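Let the beginners drive

Laurier Zacharias
January 19, 2020

I've been having the same argument since November, mostly with people I like, so I may as well have it in public. It goes like this. If you want a robot to learn a job by being shown it, who should do the showing? Nearly everyone says the expert. Find your smoothest operator, sit them at the controls, record them all day, bin anything that looks clumsy. I used to say it too. I've changed my mind, and the thing that changed it was a stool.

A plastic stool, the sort you'd stand on to reach the biscuits. At Windumik, where I spend more of my week than I probably should, we picked stool assembly as our teaching job because it sounded easy (ha!). You turn the seat over, you pick up a leg, you get it into a socket, you do it again. A child can manage it. Now try it through two arms that aren't yours, with no feeling in the fingertips, and you'll find out how much of your own cleverness lives in your hands.

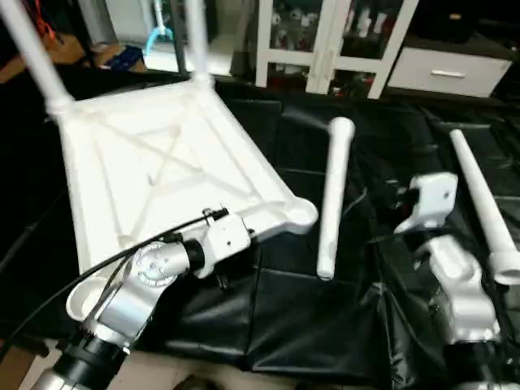

Two legs in, two to go. The left gripper has the rim of the seat.

Look at what the left arm is up to there. Hanging on to the seat is half the job, and it's the half everyone forgets when they write the task down on paper. Our first instruction sheet was all about legs and sockets and had nothing whatever to say about keeping the seat still. The people driving worked it out for themselves within minutes, and each of them worked it out differently. One held the near edge. Another liked to press down from the far side. A third let the whole seat slide until it bunched up the mat and then used the bunched mat as a sort of wedge, which I thought was brilliant and my colleague Azimi thought was cheating.

And this is my point, really. Our best driver would never have needed the wedge. She lines things up so nicely that a leg just goes in. Lovely to watch, and if you showed a robot only her work it would have a very good idea of what to do when everything is going well. What does it do when the leg is crooked? It has never seen a crooked leg. It has never seen anyone back off, have a think and come at it again from the other side. Beginners do that all day long! They're a goldmine of getting into trouble and getting out of it.

I put this to a friend at Clonwood over a long lunch and she was having none of it. Her view is that if you feed a machine a load of dithering, you get a machine that dithers. She has a point, I'll admit, and I've seen recordings where the driver hovered over a socket for so long that I went and made tea. I'd throw those out as well. Hesitating and recovering are different things, though, and we've been lumping them together under "bad data" for far too long.

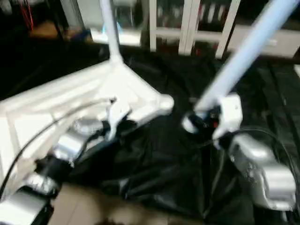

Both arms at work over the black mat, with a good deal of blur.

The blur is another of my hobby horses. There's a habit of tidying up recordings until only the calm, sharp bits are left, the ones that look good on a slide. But arms move. Sometimes they move quickly, and what the camera gets is a smear of white and silver with a bit of cable across it. If the robot is going to work from its own camera, then it's going to be looking at smears for a fair part of its working life, and I'd like it to have met some before.

So what would I do, if it were up to me? We kept 980 recordings from the last round, and I'd want a decent share of the next lot to come from people who have never touched the controls. Give them a quick go to get their bearings and then leave them alone. Please don't lean over their shoulder saying "left a bit". I've done it, it's very hard to stop, and it ruins what you came for, as you end up recording yourself with somebody else's hands.

Keep the experts too, of course. I'd just like them to spend less time performing and more time starting from a mess: seat skewed, leg at a daft angle, now sort it out. Azimi still thinks I'm being sentimental about beginners, and he's offered to run his way against mine on the same stool. I've said yes, on condition that the mat wedge counts.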